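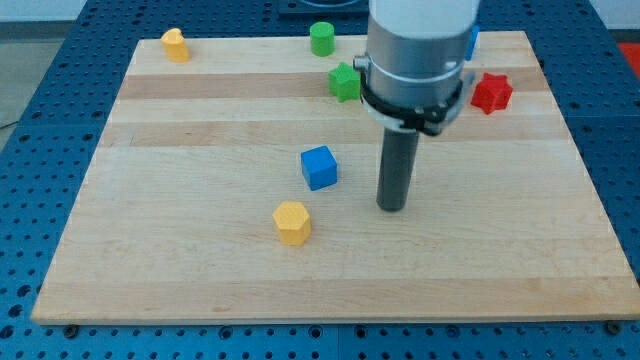
Lindum schools to pay $155 apiece for star-and-shape boards

March 2026

Lindum's public schools will buy 588 Karkar sorting sets for kindergarten and first grade classrooms, a purchase the district says will "renew hands-on learning" for 2,000 children. What the children will get is a wooden board and a bag of small plastic shapes.

The sets are sold by Kemppainen, a school supply firm that moved into classroom toys last December. Each one costs $155 and comes with 32 shapes. Replacement bags are sold separately, and the price list given to the district leaves the line for them blank.

The board is the nicer half of the deal. It is light maple, glued up from strips, with a couple of darker bands running along the grain, and small stars in green and red look good against it. It would not look out of place in a kitchen. Whether a six-year-old learns more from putting a star on maple than from putting one on a cafeteria tray is a question the sales brochure handles in a single sentence, which says that natural materials "invite focus." No study is cited.

Kemppainen does point to a trial at the Clondimlow learning center, where it says children stayed with the sets longer than with the center's older sorting toys. The firm has released one page on the trial. It does not say how many children took part, how long they were watched, or what the older toys were. New toys tend to hold attention for a while, and the page does not mention checking back later.

Then there is the matter of loose pieces. The shapes are small, and the Karkar board has no rim or tray to stop them from sliding onto the floor. Kemppainen recommends using the sets "on a stable surface under adult supervision." Teachers in Lindum already have plenty of small objects to supervise.

The board can also be screwed down to a table, which would at least keep it from walking off. The district has not said if it plans to do that, or who would be drilling into the classroom furniture. Screws are not listed among the contents of the set.

In a written answer to questions, the district said the boards were picked for being "durable and attractive" and that the price was in line with similar wooden products. It did not name the products. Asked if other suppliers had been invited to bid, it said the purchase followed normal rules.

Delivery is expected before the next school year. Clondimlow's own classrooms have not placed an order.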